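Foulkes Card Show: Frequently Asked Questions

Where is the show held?
The show takes place in the main hall of the Prascombe Community Center. Parking is free in the back lot. The front lot belongs to the library and they do tow.

When do the doors open?
Saturday at 9 a.m. for the public. Dealers can set up from 7. We close at 3 p.m., though a few tables start packing up before that.

How much is admission?
Adults pay $2 at the door, cash only. Kids under 12 get in free with an adult.

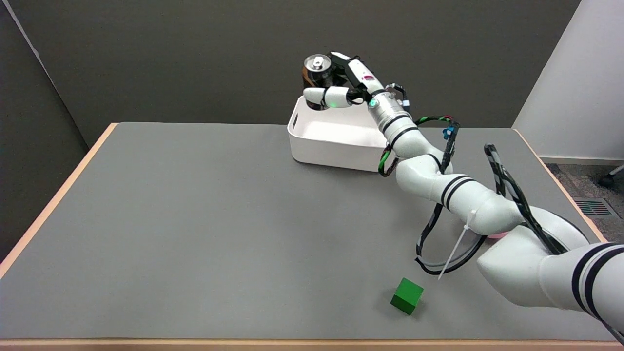 Roswitha Hollmann

How many tables are there?
We have 76 tables. Most of them sell baseball, football and basketball cards. Hockey is thinner, and non-sport usually takes up one row along the far wall.

Can I bring cards to sell or trade?
Yes. Walk-in trading is fine anywhere in the hall as long as you don't block a dealer's table. If you bring a long box, please use the trade tables near the snack counter. You may not set up your own price signs unless you have rented a table.

Will dealers look at my old collection?
Most will. Cards from the late 1980s and early 1990s were printed in huge numbers, so expect low offers on those. If you have more than 1000 cards, pull out the stars and anything older and bring those first. Several dealers will buy the rest by the box.

Do you have autograph guests?
Usually one, and none at the July show. Tickets are sold at the door and limited to 200. One ticket covers one flat item. Bats, jerseys and helmets need two tickets.

Can I get cards graded at the show?
No grading is done on site. Wasta takes submissions at its table and mails them out the following week. Ask them for current fees and wait times.

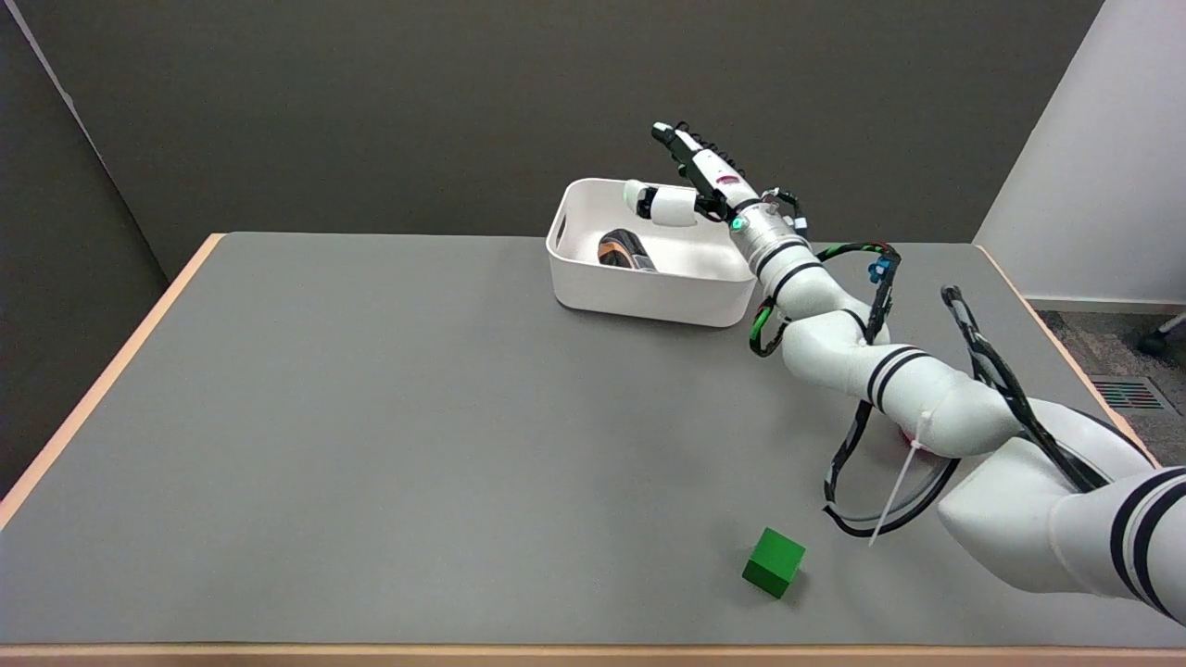 Dealer Questions

How do I rent a table?
Email the show desk with your name, what you sell and how many tables you want. Returning dealers get first pick of spots.

Are supplies sold in the hall?
Vulero has sleeves, top loaders and one-touch holders by the door. Bring your own tablecloth and extension cord.

Can I get a refund if I cancel?
Yes, up to two weeks before the show. After that, we can move your payment to the next one.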